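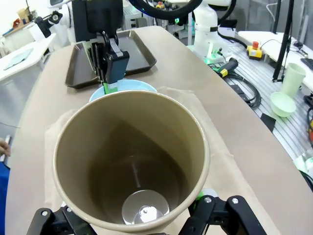 Figure 12. A tan cup seen from directly overhead, with a beige cloth and tabletop beneath.

Section 4: Setting up the Stellico table filter for the first time

Welcome to the part of the guide where you finally get to drink something! Give yourself a quiet half hour for this, maybe on a Monday evening when the kitchen is calm, and read the steps through once before you start (we know, we skip that part too, but it does help here).

What you need: the pitcher, one Simard cartridge, a large bowl, a clean cup and a soft dish towel.

1. Wash the pitcher, the lid and the upper tank by hand in warm water with a little dish soap. Rinse well, and then rinse once more.

2. Take the cartridge out of its wrapper and soak it in a bowl of cold water for 12 minutes. You will see small bubbles coming up at first, and that is fine.

3. Push the cartridge into the upper tank until you feel it seat. It should take a firm push, but you should never have to lean on it.

4. Fill the tank to the line with cold tap water and let it drain through. Pour this first batch on your houseplants - they won't mind a few specks of carbon. Do the same with the second batch.

5. Fill the tank a third time, wait for it to drain, and pour yourself a cup. Look straight down into it in good light. If you still see black specks, run one more batch and check again.

6. Hold down the button on the lid until the light blinks twice. The counter is now set.

Caution: Never use hot water. It can warp the upper tank, and a warped tank lets water slip past the cartridge.

Note: If your home has very hard water, as ours in Brullalgate does, the filter will drain more slowly toward the end of its life. Murray Campbell on our support desk suggests changing the cartridge early if a full tank takes longer than it takes to eat your breakfast, and we have never found a better test.

Note: Pitchers sold with the Stendness lid have no button. Write the date on the sticker inside the lid and skip step 6.

To order cartridges, ask for part 458. The replacement lid seal is part 139.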